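The Postcard Comes Back

January 2026

I have a drawer in my kitchen where the mail goes to be forgotten, and a week before the holidays I finally cleaned it out. Most of it went straight into recycling. What stopped me was a postcard from Plurkstead, a little shoe repair shop across town, with a few handwritten-looking lines on the back saying that winter boots would be resoled at the old price until the end of December. I had kept it for two months without meaning to, and I have a pair of boots that needed it badly. So off I went, card in my coat pocket, feeling a bit like someone from 1985.

The shop was busy, and I asked at the counter whether the card had done that. They were happy to talk (it's a chatty sort of place, and there's a bench where you can wait). They had mailed 1000 of them in the fall, all to homes within a short drive, and by the time I walked in 554 had come back across the counter. I write about advertising for a living and I had to ask them to repeat it. Most mailings would be thrilled with a small slice of that.

Part of the secret, I think, is that Plurkstead had been fixing shoes for most of those households already. The list came out of their own ticket books. Gastach, the two-room print shop that made the cards, talked them out of a glossy folded brochure with eight different offers on it and into one thick card with one offer and plenty of white space. The printer made less money on the job that way, and I expect they'll be getting the next one.

I called a few other small businesses after that, because once a subject gets hold of me I'm no use for anything else. Sadeghi, a family bakery, sends a card five times a year and puts a recipe on the back, so people stick it on the refrigerator — and there it stays, with the bakery's phone number at the bottom, long after the sale is over.

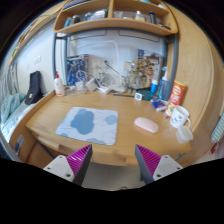
Jirnolum, which sells garden tools, had a harder time of it. Their first mailing went to a rented list and brought in hardly anybody. They trimmed the second one down to past customers, moved the date from summer to the first warm stretch of spring, and it paid for itself with a little left over. They still send email, of course, and they like it for quick news. The card is for the things they want people to hang on to.

My boots, by the way, came back beautifully, and the shop let me keep the postcard. It's in the drawer again.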